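I finally got round to the open day at the Reker building last week, the one Dörte Kettler has been on at me to visit since October, and I'm so glad I went! It's an old office block being turned into short-stay rooms for people working at the Gokbridge yards, and for one afternoon they let anybody wander about and poke their nose in. I went for the free coffee and stayed until they were locking up.

Getting there was a faff. The 638 stops at Flundham market and then you walk up the hill (in drizzle, of course), and the front door is round the side, past the bike racks. Dörte was already in the lobby with a badge and a clipboard, looking very official, and she marched me straight up to the second floor before I'd got my hood down.

Now, I expected show rooms. Cushions, a bowl of lemons, that sort of thing. What they had open was much more interesting to me, which was the housekeeping side: how a room gets put straight between one guest and the next. Chettiar, the firm doing the cleaning, had the run of the second floor and you could hang about and watch as long as you kept out of the way. I've never stayed anywhere and given a thought to the small things. Who puts the tissues out? Who looks in the little bin in the corner? Somebody does, every single time, and there's a printed card with the order you do it in, corners first and then surfaces.

I got quite absorbed in it. The bit I liked best was all down at floor level and on the stone, with a packet of Dove tissues and a square white gadget that got turned over so you could see its little rubber feet.
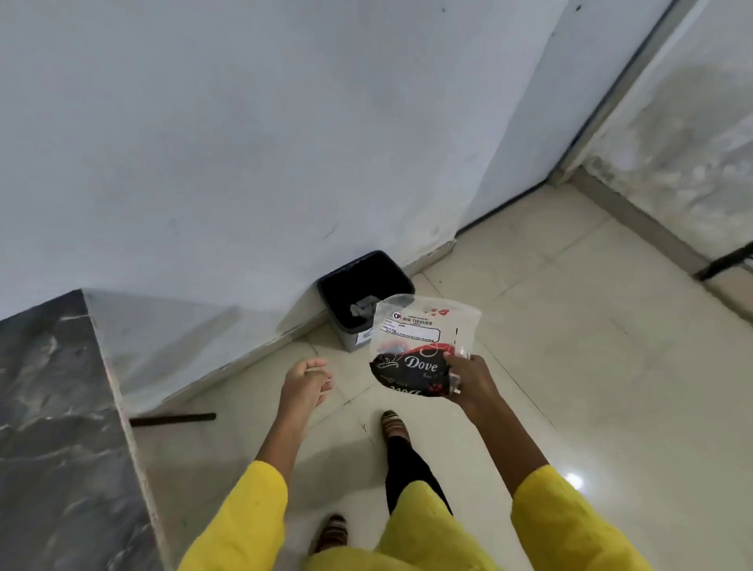
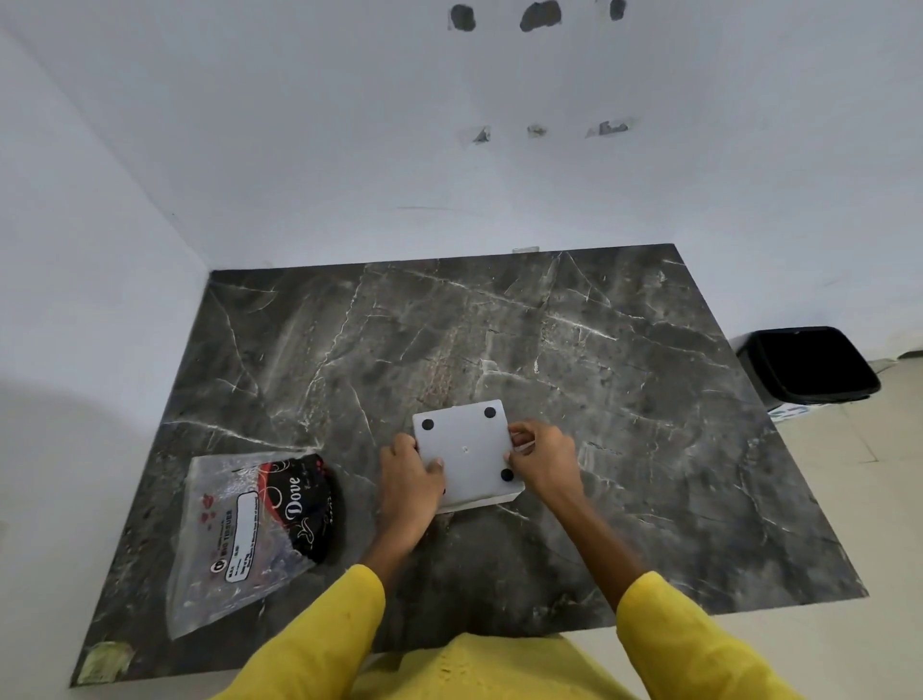 Dörte says the walls are the next big job. They've had 100 litres of white paint delivered and it's sitting in the old post room, because the decorators won't start until the heating has been signed off. I had a good look at the corridor on the way back and it does need it, years of trolleys and chair backs by the look of things. Fresh paint will make a huge difference up there.

Downstairs they had the plans pinned up, and a nice display about the site. There was an inn on the hill in 1781, apparently, and a bit of its cellar is still underneath the car park (not open, I asked twice). The rooms themselves will start at 600 a month with bills in, which I thought was fair for Flundham, though the man next to me at the plans sucked his teeth and said he'd want parking for that. There's hardly any parking.

Coffee was decent and the ginger cake was very good, I had two slices. If I have one grumble it's the signs, or the lack of them. I went up the wrong stairs looking for the loo and ended up in a cupboard full of folding chairs.

They're planning another open day once the kitchens are in, and Dörte has promised to put my name down. Take the earlier bus if you go, the lift is tiny and there was a proper queue for it by three o'clock.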